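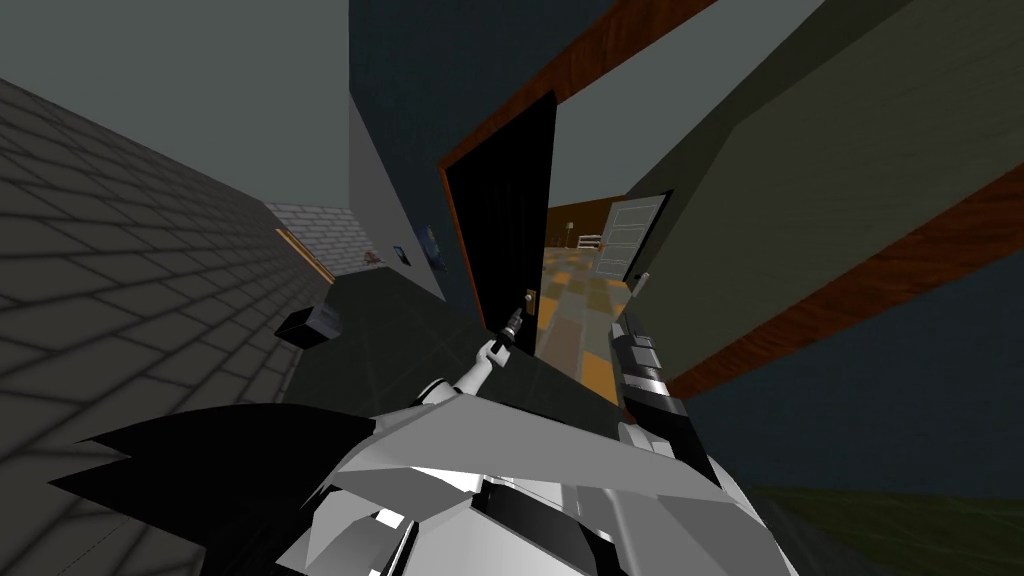

Who holds the door?

I have worked in care homes long enough to remember when the most advanced thing in the building was the bath hoist, and I mention that only so you know where I am coming from when I say that I have spent a good part of this spring thinking about doors.

Our home is trying out a carrying robot from a firm called Prenimar. The idea is modest enough. It takes clean linen from the laundry to the bedrooms and brings the trays back, and to do that it has to get through the same doors the rest of us do. Before any of it comes near a real corridor it practises in a made-up one on a computer, brick walls, pictures and all, reaching for a brass door handle with one thin white arm. Damian Wasilewska, who runs the trial, told us it had been through 3,081 of these pretend doors before our first meeting. I thought of my own first week, when I went through one fire door backwards with a tea trolley and lost the lot.

I am not against it, and I would like to say so early on, as people tend to stop listening once they have decided which side you are on. My knees are not against it either! A night shift here is a great deal of walking, and very little of that walking is what anyone would call care. If a machine can fetch the sheets while Jadwiga Czarnecka sits with a frightened woman at four in the morning, then I will gladly hold the door for the machine myself.

But the walking was never only walking, and this is where I part company with the people who sell these things. When you carry towels down the east corridor you pass eleven bedrooms. You hear who is coughing. You notice that Mr Dudek has his curtains shut at noon (Mieczysław Dudek, a retired tram driver, has never in his life shut his curtains at noon) and you put your head in. None of that is written on a job sheet, so when the job sheet goes to a robot, the putting your head in goes too, unless somebody has thought to save it.

Urszula Grabowska in our laundry worries about something plainer, namely her hours. The manager has promised that there will be no cuts during the trial, and I believe her, but a trial ends. I have asked what happens in the month after and had a kind smile and a cup of coffee. I would prefer a sentence on paper. If the robot saves us an hour, let it be put down now that the hour belongs to the floor, to be spent in the bedrooms, and that Urszula is the one who can spend it if she likes. She knows every resident by their cardigans.

Then there is the matter of the doors themselves. A bedroom door in a care home is somebody's front door. We knock, and we wait, and sometimes we are told to go away, and we go. I have watched the practice runs with real admiration for the cleverness of getting a gripper anywhere near a handle, which is a fiddly business even for arthritic humans, yet the door I saw was simply a thing to be opened. I asked Damian whether it could be taught to knock. He laughed, then he stopped laughing and wrote it down, and I have thought well of him ever since.

That little exchange is really my whole argument. The engineers are not unkind and they are certainly not stupid, but they can only put into the pretend house what they have been told about the real one, and the people who know the real one are pushing the trolleys. So far three of us have been asked to a meeting, and it was held in the middle of the lunch round. Barbara Kurek missed hers because she was feeding someone, and she has more to say on corridors than the rest of us put together.

Ask the night staff, then, and the laundry, and ask the residents too, who have had opinions about being walked in on for a good many years. Hold the meeting at half past two, when the trays are in. I will bring the biscuits, and I have a fairly long list about doors.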